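Packaging Basics, Unit 3: Reading the Box
Course handout, Darwish Workshop

A carton has 2 jobs: hold the thing, and say what the thing is. Start with the lid. Find the opening, then the logo, then the label.
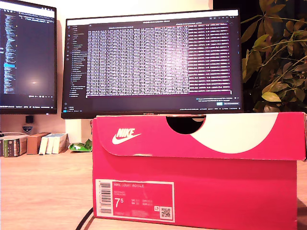

Sizes go on the end or the front, wherever a tired stock clerk will look first. Curves on a lid sell shoes — barcodes find them.

Now sort by use, and ignore the color.
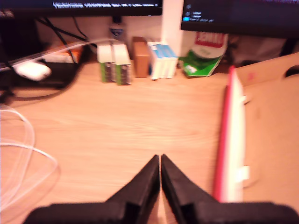

Fig. 2. Small cartons along the back of a desk.

Bring one shoebox to the next session. Scuffs are fine.

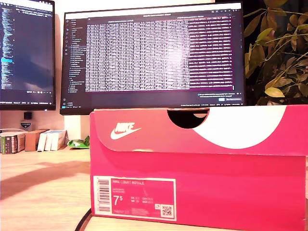

Sketch the label from memory, then check it. Most people forget the QR code.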